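Support > Onine Wood Care > Leite Hardwax Oil > Section 4: Finishing a tabletop

We use cookies to remember your region and language. Continue browsing to accept, or change your settings.

4. Finishing a tabletop

This section covers the application of Leite Hardwax Oil to a bare or freshly sanded wooden tabletop. If the top still has varnish or paint on it, go back to Section 3 and remove the old finish first. Oil will not soak in through varnish, and it will stay sticky on the surface.

4.1 Before you start

Work in a room between 60 and 80 degrees F. Open a window, but keep the top out of direct sun and away from fans and heating vents. Wear nitrile gloves.

You will need:
- Leite Hardwax Oil, clear or tinted
- Zitier white applicator pads
- lint-free cotton cloths
- sandpaper in 120, 150 and 180 grit
- a vacuum with a brush head
- a metal can with a lid, half filled with water

CAUTION: Cloths and pads soaked in oil can heat up and catch fire without a flame. Put each one in the can of water as soon as you finish with it. Do not leave them in a pile or throw them in the trash dry.

4.2 Preparing the surface

1. Sand the whole top with 120 grit, following the grain. Keep even pressure and do not stop in one place.
2. Repeat with 150 grit, then with 180 grit. Do not go finer than 180. A surface that is too smooth takes up less oil.
3. Round the edges lightly by hand with 180 grit. Sharp edges wear through first.
4. Vacuum the top, the edges and any joints.
5. Wipe with a barely damp cloth and wait until the wood is fully dry. If it feels rough, sand once more with 180 grit, by hand, and vacuum again.

Note: Glue spots will show as pale marks under the oil. Look across the top with a lamp held low to one side and scrape off anything that shines.

4.3 Test patch

Always make a test patch on the underside of the top, sanded the same way as the upper face. Let it dry overnight before you judge the color. Tinted oils go on darker than they end up, and grain that was hard to see in bare wood can stand out strongly once it is oiled.
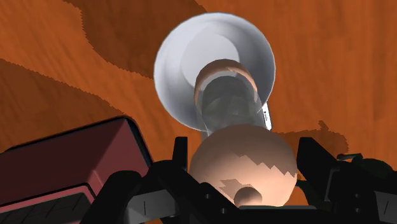

If the test patch is too dark, mix the tinted oil with clear oil from the same range and try again on a new spot. Write down the proportions. You will want them when you come to do repairs.

4.4 First coat

1. Stir the oil from the bottom of the can with a flat stick. Do not shake it.
2. Pour a small amount onto the wood and spread it with a white pad. Work along the grain from one end to the other.
3. Keep the coat thin. One 100 ml bottle is enough for one coat on a small side table.
4. Wait 5 minutes, then go over the top with a clean cloth until no wet areas are left.
5. Check the edges and the underside for drips.
6. Leave to dry overnight.

Note: End grain takes up more oil than the face. Go back to it before you wipe off, and add a little more if it looks dull.

4.5 Second coat

1. Rub the dry surface lightly with a new white pad. Do not use sandpaper at this stage - it can cut through the first coat and leave light patches.
2. Vacuum off the dust.
3. Apply the second coat as in 4.4, using less oil than before.
4. Wipe off well. Oil left standing on the surface will dry shiny in some places and dull in others.

For tinted finishes, use clear oil for the second coat unless the test patch was too light.

4.6 Drying and first use

The top can be used with care the day after the second coat. Wait a full week before putting down a tablecloth, rubber mats or anything wet. Until then, clean with a dry cloth only.

CAUTION: Keep food off the surface until the oil has fully hardened.

Stock code for the refill can is 549. Refills can be ordered from the Drostbridge warehouse or from any Onine dealer.

Related topics
Section 3: Removing old varnish
Section 5: Repairing rings and scratches
Choosing a tint for oak and pine
Storing opened cans
Leite safety data sheets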